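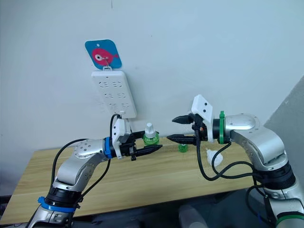 Most of the mess in a small home workshop comes from cables, and for a long time I had mine in one box under the bench. Every time I needed the charger for the drill, I pulled out a ball of black wires and spent the first part of the evening untangling. Now the rule is that each cable has its own place, and the place is on the wall or inside a labeled bag. The power strip can also leave the table. A white one hanging straight down from a small hook loop, with a blue fish card on the wall at the top of it, takes almost no space and leaves the wood free for work. If you want to do the same, please read the part about hooks first.

Sort before you buy anything

Put all cables on the floor and make groups: charging, extension, audio, and the ones you do not recognize. I gave the last group one month in a bag with the date written on it. In September I opened the bag again and had needed 13 cables in total from the whole collection, and only one of them was from the bag. The rest went to the electronics recycling at the Lalley depot. They take cables without the plug cut off, but ask at your own place, the rules are different from town to town.

How to wind a cable

Do not wrap it around your hand and elbow. This twists the wire inside, and after a year or two the cable does not want to lie flat anymore. Make loose loops, one over and one under, and let the cable show you which direction it likes. A new cable that comes folded very tight should rest for a night in a warm room before the first winding. For closing the loop I use hook-and-loop tape cut in pieces as long as my finger. Rubber bands become sticky in summer and leave a mark. The wire ties from bread bags are fine for thin cables, but the sharp end can go through the soft plastic, so bend the end back.

Hooks and what they can carry

Adhesive hooks are good on a smooth painted wall and bad on wallpaper. Clean the wall with rubbing alcohol, not with window spray, and wait until it is fully dry. Press for a full minute. Then leave the hook with nothing on it until the next day – I know this is boring, but all the hooks that fell down in my home were the ones I loaded the same evening.

Look at the weight on the package and use half of it. My Tiltska hooks are for 775 grams, so I do not hang more than a light extension cord on one. When a plug is pulled out, the hook feels much more than the weight of the thing itself. For a strip where you plug in and out every day, screws are better, through the keyhole slots in the back if your model has them. Hold the strip with your other hand when you pull.

Some safety points, please do not skip them:

- Never plug one power strip into another power strip.
- Heaters, kettles and the big vacuum go directly in the wall outlet.
- Keep the strip away from the sink and from the place where you mix paint or glue.
- If a socket is brown or smells, throw the whole strip away. Do not open it for repair.
- Do not put a nail or a staple through the cord to hold it.

Labels

Write the label on both ends, this is the part people forget. Masking tape folded like a small flag is enough, and pencil stays readable longer than the cheap marker I had. I write the device and the room, for example "lamp – hall". For the chargers I also write the voltage, after I put a 9 volt adapter on a radio that wanted less and had to buy another radio.

Bags and drawers

Freezer bags with a slider are better than the ones you press, because you will really close them. Stand them in a shoe box like cards in a library. I tried the Ekby drawer insert too. It is nice for phone cables, but the compartments are too short for anything with a thick plug, and I gave it to the kitchen for tea bags.

Once a year I go through the box again. It takes less than an hour now.

Posted December 1, 2021
By A. Prajapati

Related tips
Getting old glue off a workbench
What 400 grit sandpaper is good for
Drying wood scraps indoors
Quiet feet for a noisy stool
How to keep screws from rusting in the garage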